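송장에 동봉하는 종이 한 장에 대하여

작은 가게를 하면 종이를 참 많이 산다. 나는 만년필 잉크랑 공책을 우편으로 파는데, 정작 손님한테 파는 공책보다 내가 쓰는 양식지가 더 빨리 없어지는 달도 있다. 거래명세서, 영수증, 반품 안내문, 주소 라벨. 재미없는 물건들이다. 그런데 나는 요즘 이 재미없는 물건들 때문에 할 말이 좀 많아졌다.

발단은 작년 12월이었다. 늘 쓰던 Brisport 인쇄소에서 안내 메일이 왔는데, 앞으로 두 장짜리 감압 복사 명세서는 주문을 안 받는다고 했다. 대신 PDF 양식을 보내 줄 테니 알아서 출력하거나 아예 전자 문서로 바꾸라는 것이었다. 메일 제목이 '더 가벼워진 업무를 위하여'였는데, 그걸 읽고 혼자 웃었다. 가벼워지는 게 누구 업무인지는 안 써 있어서 말이다.

내 주장은 간단하다. 택배 상자 안에는 종이 명세서가 한 장 들어 있어야 하고, 그 종이는 제대로 인쇄된 것이어야 한다. 구식이라고 해도 좋다. 나도 스마트폰으로 장을 보고 세금 신고도 컴퓨터로 한다. 그래도 이것만은 양보를 못 하겠다.

상자를 여는 순간을 생각해 보자. 손님은 대개 주문하고 며칠 지나서 상자를 받는다. 뭘 시켰는지 반쯤 잊은 상태다. 잉크를 세 병 샀는지 네 병 샀는지, 선물 포장을 부탁했는지 가물가물하다. 그때 맨 위에 종이가 한 장 놓여 있으면 그걸 들고 하나씩 맞춰 보면 끝이다. 메일함을 뒤질 필요가 없다. 우리 어머니 같은 분은 메일함을 뒤지다가 결국 나한테 전화를 하신다(그러면 내가 뒤진다).

물론 반대편 이야기도 안다. 종이는 돈이 들고, 창고 자리를 차지하고, 나무를 벤다. 다 맞는 말이다. 나는 지난번에 Bustura에서 나온 양식지를 200장 묶음으로 샀는데, 책상 밑에 넣어 두었더니 발 둘 데가 없어졌다. 주소를 한 번 바꾸면 남은 걸 통째로 못 쓰게 되는 것도 사실이다. 이사하고 나서 옛날 주소가 찍힌 봉투 113장이 남았는데, 버리기가 아까워서 아직도 장보기 메모지로 쓰고 있다. 뒷면이 의외로 글씨가 잘 써진다!
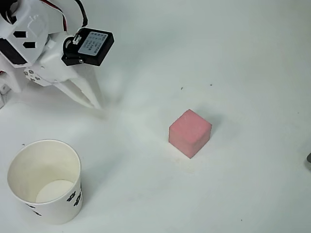
그래도 나는 양식지의 생김새에 대해서는 까다롭게 굴 작정이다. 종이를 쓸 거면 읽을 수 있게 만들어야 하는데, 세상의 명세서 중 절반은 왜 그렇게 빽빽한지 모르겠다. 품목 칸은 손톱만 하고, 아무도 안 쓰는 '비고' 칸은 운동장만 하다. 색은 또 왜 그렇게 많이 넣는지. 나는 바탕은 희게 두고 꼭 봐야 할 데만 진하게 하는 게 제일 낫다고 본다. 사진 속의 흰 로봇 팔에서 빨간 전선과 검은 전선이 바로 눈에 들어오는 것처럼, 흰 바탕이 넓으면 색은 조금만 있어도 충분하다. 합계 금액에 빨간 줄 하나, 품목은 검은 글씨. 나는 그 이상은 필요 없다고 생각하고, 연한 하늘색 바탕에 회색 글씨를 찍어 놓은 명세서를 보면 솔직히 좀 화가 난다. 돋보기를 동봉하든가.

말이 나온 김에 종이 두께 얘기도 해야겠다. 집에서 뽑은 얇은 복사지와 인쇄소에서 온 양식지는 만져 보면 바로 안다. 얇은 종이는 상자 안에서 완충재에 눌려 구겨지고, 여름에는 눅눅해져서 손에 달라붙는다. 손님이 거기까지 신경 쓰겠냐고 묻는 분들이 계시는데, 나는 신경 쓴다고 생각한다. 의식을 안 할 뿐이다. 식당에서 젓가락 종이가 구겨져 있으면 음식이 나오기도 전에 기분이 살짝 상하는 것과 비슷하다.

그렇다고 비싼 종이를 쓰자는 말은 아니다. 한번은 욕심을 부려서 Gredov에서 나오는 결이 있는 고급지로 명세서를 찍어 봤다. 손에 쥐면 청첩장 같았다. 문제는 그 위에 볼펜으로 뭘 적으면 울퉁불퉁해서 숫자가 춤을 춘다는 거였다. 나는 명세서 아래쪽에 손으로 한 줄씩 적는 버릇이 있는데(잉크 색이 마음에 드시면 좋겠다든가, 이 공책은 뒷장부터 쓰면 편하다든가) 3을 8로 읽은 손님이 있어서 환불 계산이 꼬였다. 그 뒤로는 그냥 매끈하고 조금 도톰한 흰 종이로 돌아왔다. 값도 반이다.

전자 명세서를 쓰는 가게들은 흔히 손님도 그걸 원한다고 말한다. 나는 그게 늘 의심스러웠다. 그래서 올봄에 단골손님 50분께 주문 확인 메일 끝에 물어봤다. 명세서를 종이로 받으시겠어요, 메일로 받으시겠어요? 대단한 조사는 아니고 그냥 궁금해서였다. 답을 주신 분이 약 20분이었는데, 종이가 좋다는 쪽이 훨씬 많았다. 이유도 제각각이라 재미있었다. 가계부에 붙인다는 분도 있고, 회사 경비 처리할 때 원본을 내야 한다는 분도 있고, 책갈피로 쓴다는 분도 있었다. 메일이 좋다는 분들은 하나같이 집에 종이가 너무 많다고 하셨다. 그 말도 충분히 이해가 간다. 우리 집도 그러니까.

그래서 지금은 주문할 때 고를 수 있게 해 두었다. 아무것도 안 고르면 종이가 간다. 어떤 분은 이걸 두고 기본값을 메일로 바꾸는 게 시대에 맞지 않냐고 하셨는데, 나는 생각이 다르다. 필요 없는 종이는 받아서 재활용함에 넣으면 되지만, 필요한데 못 받은 종이는 다시 부쳐 드려야 한다. 우푯값이며 봉투값이며, 게다가 그 사이에 오가는 전화까지 생각하면 종이 한 장이 훨씬 싸다. 아주 장사꾼다운 계산이지만 장사를 하고 있으니 어쩔 수 없다.

인쇄소 쪽에도 부탁이 있다. 최소 주문 수량을 좀 낮춰 주시면 좋겠다. 혼자 하는 가게에서 몇 년 치 양식지를 한꺼번에 사기는 정말 부담스럽다. 동네 Hájek 문구점에서는 낱권으로 된 명세서 철을 파는데, 상호는 도장으로 찍어야 하지만 한 권씩 살 수 있어서 급할 때 여러 번 신세를 졌다. 도장이 삐뚤게 찍히면 삐뚤게 나간다. 그걸 보고 뭐라고 한 손님은 아직 없었고, 도장 자국이 귀엽다는 엽서는 한 번 받았다. 그 엽서는 계산대 옆에 붙여 두었다.

복사되는 두 장짜리 양식은 결국 다른 데서 구했다. 배송이 느리고 칸이 조금 좁지만 밑장까지 글씨가 또렷하게 넘어간다. 이번 달 주문분부터는 그걸로 나가니까, 혹시 받아 보고 읽기 불편한 데가 있으면 명세서 아래 번호로 연락 주시면 된다. 비고 칸은 내가 줄여 달라고 했다.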